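Norkinel abre en mayo el alquiler de su kit de pinzas manuales para grabar demostraciones

Redacción, sábado, 13 de mayo de 2023

La empresa Norkinel ha puesto en alquiler su kit Hiten, un equipo portátil con el que una persona graba tareas de manipulación usando dos pinzas de mano. El servicio se dirige a laboratorios y talleres que quieren enseñar movimientos a un robot y todavía no tienen el brazo instalado, o lo tienen ocupado en otro trabajo.

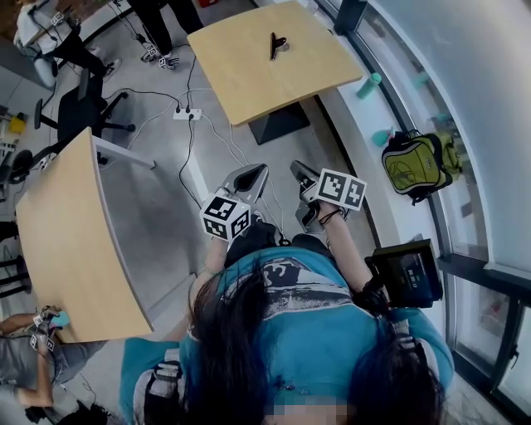
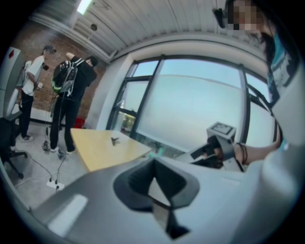 Trabajo con las pinzas de mano junto a una mesa de madera clara.

Qué incluye el alquiler

Cada kit Hiten se entrega en una maleta rígida con dos pinzas, los cubos de marcadores que se montan encima de ellas, el arnés para la espalda, los cables y una licencia del programa de revisión Trarnel. La pinza lleva su propia cámara, de gran angular, y los cubos permiten calcular dónde está la mano en cada momento de la grabación.

El periodo mínimo de alquiler es de 10 días. Norkinel ofrece también una versión para grupos, de hasta 6 equipos, que pueden trabajar en la misma sala al mismo tiempo. En este caso la empresa envía a un técnico durante la primera jornada para colocar las mesas, comprobar los cubos y explicar el orden de encendido.

El precio publicado es de 3105 euros por kit y periodo, con transporte incluido dentro de la península. Los impuestos se calculan aparte. Las pinzas de repuesto no entran en la tarifa, pero se pueden reservar al hacer el pedido.

Cómo se trabaja con el equipo

El operador se coloca el arnés, toma una pinza en cada mano y realiza la tarea sobre la mesa a velocidad normal. Al terminar, deja las dos pinzas en la posición inicial y empieza la repetición siguiente. Las grabaciones se copian después a un ordenador, donde Trarnel las ordena y marca aquellas en que un cubo quedó tapado demasiado tiempo.

Evaristo Olvera, responsable de producto de Norkinel, explicó a esta redacción que la mayor parte de las consultas son sobre el espacio. Según él, basta una sala con luz regular y suelo liso, y con sitio para pasar entre las mesas. «Nos preguntan mucho por las ventanas. Se puede grabar con ventana, pero conviene que el sol no dé directamente en los marcadores», dijo.

El fabricante recomienda hacer pausas frecuentes. La pinza no es pesada al principio, pero el brazo trabaja separado del cuerpo y el cansancio se nota en la muñeca. El manual en español dedica un capítulo a este tema y propone cambiar de operador en las sesiones largas.

Opinión de un primer cliente

El taller Ponce, dedicado al montaje de piezas pequeñas, alquiló dos kits antes de la apertura general del servicio. Su encargado, Uriel Ayala, valora bien la rapidez con que los operarios aprendieron a cerrar la pinza con la fuerza justa. También señala dos puntos que le gustaría ver corregidos: los cables resultan largos para una sala pequeña y el arnés tiene pocas posiciones de ajuste para personas de poca estatura.

«Con objetos finos que están tumbados en la mesa hay que practicar un poco más, porque los dedos de la pinza tienen que entrar casi planos», comentó Ayala. Su taller piensa repetir el alquiler, esta vez con un solo kit y con más objetos en la lista.

Norkinel respondió que prepara un arnés en dos tallas. No dio una fecha para los cables más cortos.

Reservas

Las solicitudes se hacen mediante el formulario de la página de Norkinel, en el apartado de servicios. Hay que indicar el número de equipos, las medidas de la sala y el tipo de objetos que se van a manipular. Las reservas para el primer turno se admiten hasta el día 19 de este mes, y la empresa confirma cada una por correo electrónico.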